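Note, 31st August: the recipe files have moved into one folder, so if you cloned this before the summer, please pull again before you edit anything.

# Gutari Family Recipe Archive

Hello, and welcome! This is the home of the recipes that used to live in a biscuit tin at my aunt's house in Erell, and which are now (slowly, and with a good deal of squinting at handwriting) turning into plain text files that anyone in the family can open. There are 400 cards typed up so far out of 942, so please don't be shy about the gaps.

## What's in the folders

- `cards/` holds one Markdown file per recipe, named after the dish
- `notes/` holds the scribbles from the backs of the cards, including a few grocery lists I couldn't bear to leave out
- `units.csv` is the table of old measures and what we think they mean

Most of the cards are for baking and preserves, with a big batch of soups that Akosua Agbenyega typed up in June. The soups are wonderful and I have been eating my way through them ever since, especially the split pea one, which wants a lot more pepper than the card says.
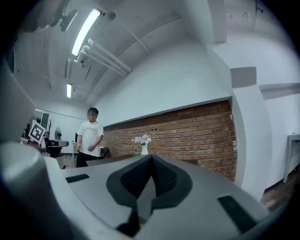

Spelling is kept the way it was written, even when it wobbles. If a card says "flower" for flour, leave it, and put the modern word in the `also:` line so that the search still finds it. The same goes for dishes with two names. Régis Boyer and Gemma Zuccaro remember the plum cake quite differently, and both versions are in there, with both of their names on them, and I am not going to choose!

## Adding a recipe

1. Copy `template.md` into `cards/` and rename it.
2. Type the ingredients in the order they appear on the card.
3. Fill in `who:` and `when:` if you know them. A guess is fine, just put a question mark after it.
4. Send it over as a pull request, or email me the text and I'll add it for you.

## Known problems

The "cup" in the older cards is a teacup, and we have 2 different sizes of teacup to argue over. Oven temperatures are mostly words ("brisk," "slow," "as for bread"), and Zeyu Yan's conversions in `units.csv` have been tested on 6 recipes. The gingerbread still comes out too dark, so check it early.

## Sharing

Cook from these as much as you like and pass them along to friends. If you want to print any in a book or newsletter, please write to me first, so I can ask whoever gave us the card.

Bastien Baudry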